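About Plerkow

We collect housework. To be exact, we collect recordings of housework being done by robots under human control, and we pass them to the people who build learning systems, who would like their robots to manage one day without us.

Plerkow began in a rented flat above a carpet shop in Hurnlow, with one arm, one operator and 462 recordings of a mug being put down. Most of them were of the mug being put down badly. We kept those too, labelled as such, and they still get asked for more than the good ones.

These days we work from a converted school in Huremville, where 9 rooms are fitted out as homes. Our operators steer the robots through ordinary chores at an ordinary pace, and our checkers watch every recording afterwards with a cup of tea and very little mercy.
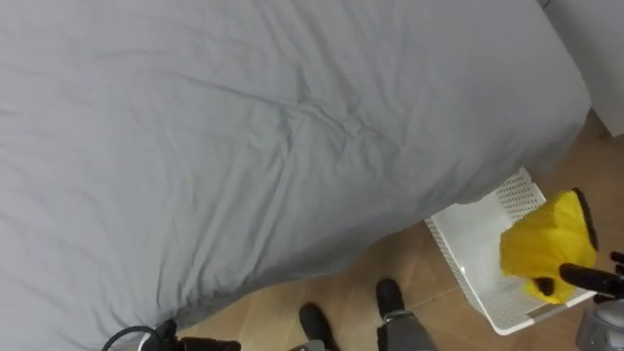

Laundry practice in one of our bedrooms: yellow cloth, white basket.

Cloth is our speciality, if you can be said to specialise in something that never lands the same way twice. Our Dhanial set holds 2,000 laundry recordings, made in 4 different bedrooms, and each carries notes on what was picked up, where it went and whether the operator changed their mind halfway.

We don't stage tidy results. Real beds have creases and real socks go missing, and a robot may as well find out early.

Visits to Huremville are by arrangement, mornings only. You may be asked to fold something.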